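4.2 Talking to the depot staff

I spent 2 weeks at the Hultow depot riding along with Kayode Sani and Dede Owusu, and I'll admit I came in thinking parcels got lost on the road. Kayode laughed at that. Most of his trouble starts at the sorting tables, where mixed household boxes get split and relabeled before the vans go out (he had strong feelings about the labels).
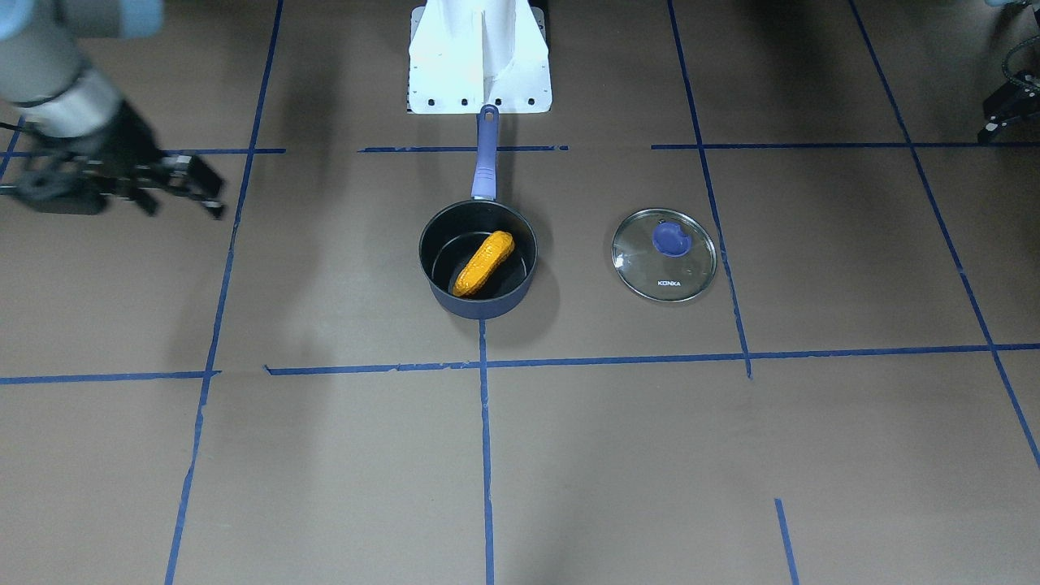 Figure 4. Pan with a corn cob in it, on the taped grid.

Mixed boxes were the part of the Tikthorpe route I most wanted to understand, so I asked both drivers how they'd log one. Dede writes down the outer item and stops there. Kayode lists everything, and for something like the saucepan in Figure 4 he'd put the corn on its own line, even though it sits inside the pan. I like his way better, but it's slow! Over the 1827 entries we kept from March, the two habits were so tangled together that Ghazala Talpur and I had to recode 50 of them by hand before we could compare routes at all.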